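Search this book
Enter keyword
Print this page | E-mail this page

Chapter 7: Hanging, Draping and Folding

I used to think laundry ended when the washer stopped. Then I moved into a tiny place on Wundden Street with two closets and a pile of sweaters, and wow, did I learn! In this chapter we'll look at what cloth does once you let it hang — where it folds, where it bunches, and how its own weight pulls on it.

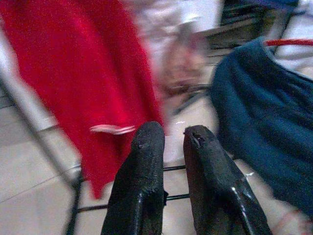

Fig. 7.1 Red cloth hanging, dark blue cloth draped in thick folds.

Thick knits are my favorite place to start (they're so easy to read!). Drape one over a rail at home and feel the fold along the top. Then try a thin cotton shirt on the same rail and write down what changes. Keep your notes — we'll need them in Chapter 8.

Comments (2)
trasell_reader: My sweaters thank you!
dudek8: Does this go for towels too?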